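Sheehan Automation Program
Progress Report: Perception and Planning Software
Reporting period ending in December
Submitted by the Sorard project office

Summary

During this period the project completed the move of its pick-and-place software to a single planning service, replaced the older pose estimator, and brought the logging tools into routine use at both sites. Work under the third heading, recovery from failed grasps, is behind the schedule agreed with the program and is discussed below. No change to the total budget is requested.

Planning service

The planner developed at Nalberg now handles all arm motion requests. Previously each task script called the motion library directly, and differences in speed limits between scripts led to results that could not be compared. All limits are now held in one configuration file, which is versioned with the code. The service rejects any request that does not state its collision margin. This caused some inconvenience to the task authors in the first weeks - 7 scripts had to be revised - but the revisions are finished and the old interface has been removed.

Logging and replay

Dedus, the replay tool described in the previous report, was extended to align joint readings, gripper commands and wrist camera images on a common clock. An engineer can now step through a run and see which command was active when an image was taken. The archive holds 4,000 runs. Searching it by task name is fast enough for daily use; searching by outcome is slow and will be addressed when the index is rebuilt.

Perception

The new pose estimator treats each block as a cube of known size and uses the colored face, where one can be seen, to settle its orientation. It works on single images and does not depend on a fixed background. Two conditions remain under study: motion blur, and edges where bare wood meets a pale table.
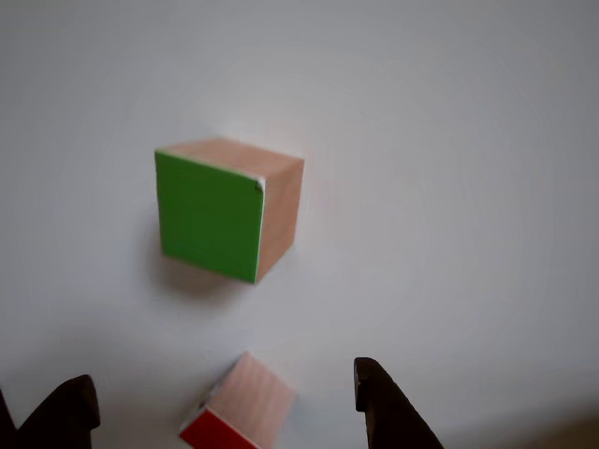 Blur is handled by a confidence score attached to each detected block, and the planner may use only poses above the set threshold. The score must be computed separately for each block, as sharpness can differ greatly within one view. The green-faced cube farther up the table has clear edges on three faces, while the red-faced one between the gripper fingers is heavily smeared. An earlier version of the software assigned one score to the whole image and would discard both poses. The current version keeps the first and marks the second for another estimate from a later image.

Grasp recovery

Recovery behavior is implemented for 2 of the 3 failure types in the work plan: the closed gripper with no block in it, and the block displaced during approach. The remaining type, a block held at an angle that prevents placement, requires a regrasp planner that has been designed but not tested on hardware. The delay results from the time given to the planning service.

Next period

The project will complete the regrasp planner, rebuild the Dedus index, and deliver the estimator with its test set to Sheehan for review. The program is asked to confirm the format in which the test set should be supplied.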